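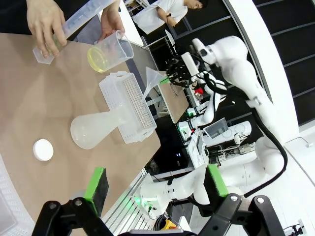 Looking After Plastic Measuring Ware

Plastic cylinders, beakers, flasks and funnels turn up in a lot of home workshops now. People use them for mixing plant food, soap lye, photo chemicals and wood stain. They outlast glass on a hard floor, but they scratch, cloud and hold on to color if you let them sit.

Rinse first, wash later

Empty everything at the end of the job and rinse it with cool water. Tall cylinders are the worst for leftovers. A little liquid stays at the foot, and a pale yellow one is easy to miss in translucent plastic. Fill the cylinder a third of the way, cover the top with your palm, tip it over a few times and pour out. Do this three times.

For the real wash, use dish soap and warm water. Soak for 30 minutes if there is a film. Scouring powder and steel wool are out – they leave scratches that catch dirt the next time, and they take the printed lines off a beaker.

Use a bottle brush with a soft tip for flasks. Mine came from Kastance and is 14 inches long, enough to reach the bottom of any cylinder I own. Run a pipe cleaner through funnel stems.

Drying

Stand beakers and funnels upside down on a perforated tray with a towel under it. Flasks can lie on their sides for a few minutes but dry faster neck down on a peg. Pipette-tip racks need a hard shake over the sink, then turn them over. Water sits in the small holes for almost 18 hours if you leave them right side up.

Skip the oven. Some dishwashers are fine on the top rack, but check the plastic before you try it. Kumudini Talukder wrote in to say hers warped on the pots cycle, and the beaker now reads wrong.

Small caps

Put caps in a jar as soon as they come off. A flat white one will roll under a bench and stay there until July.

Reading the level

Set the cylinder on the table and get your eye down to the line. Read the bottom of the curve. Some plastics give hardly any curve, so read straight across.

Keep it out of the kitchen

Once a beaker has held anything but food, it stays in the workshop. Write on the base with a paint marker. I use a red S for stain and a P for plants.

Filed under: Workshop, Cleaning, Storage

Recent tips
Getting labels off jars
Pegboard for a narrow wall
How to store leftover stain
Drying racks from scrap wood
Sharpening kitchen scissors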